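The finger that did not let go

We had a bad Friday with the bedding work.

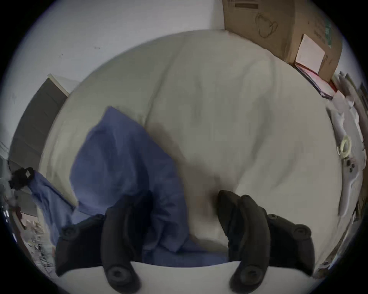
I was on try 276 of 340 when the left finger of the gripper stayed closed. I released the trigger, I waited, and it kept holding the cloth. My colleague Neusa Frota told me not to pull, and she was right. I pulled a little anyway, and I heard a click from the joint.

We found that one screw in the link had come loose and was blocking the movement. The fault itself is small. What worries me more is that the log from Flelemeo showed "open" during all this time. It records the command and does not check the finger.

Now we check the screws every 2 hours, and I have written to Nedstead for new ones. The last 4 tries before the fault I have marked as doubtful. Neusa would delete them. I have not decided yet.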